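The **Surnley Tracker** is a regular survey of voting intention and leader approval in the borough of Surnley. It is run by Dreder, a small polling firm set up by Filipa Vilela and Cengiz Coşkun, and is paid for by the local newspaper, the *Surnley Clavo*.

## Method

Interviews are carried out by telephone and online over 6 days. Results are weighted by age, sex, ward and vote at the last council election. People who say they don't know how they would vote are left out of the headline figures but appear in the full tables.

## Approval question

Respondents are asked whether they approve or disapprove of the way the council leader is doing the job. Carolina Carvalho began her term with high ratings among her own supporters, 80% of whom approved of her in the first survey. Her approval fell by 8 points in November, after the vote on parking charges. 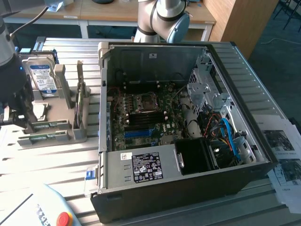

## Criticism

Benedita Teixeira, leader of the opposition group, has said that the survey reaches too few tenants. Dreder added a housing question in reply. Amândio Guerreiro, writing in the *Lobo Review*, argued that changes of 2 points between surveys should not be reported as news.

## See also

- Surnley Borough Council
- Opinion poll
- Sampling error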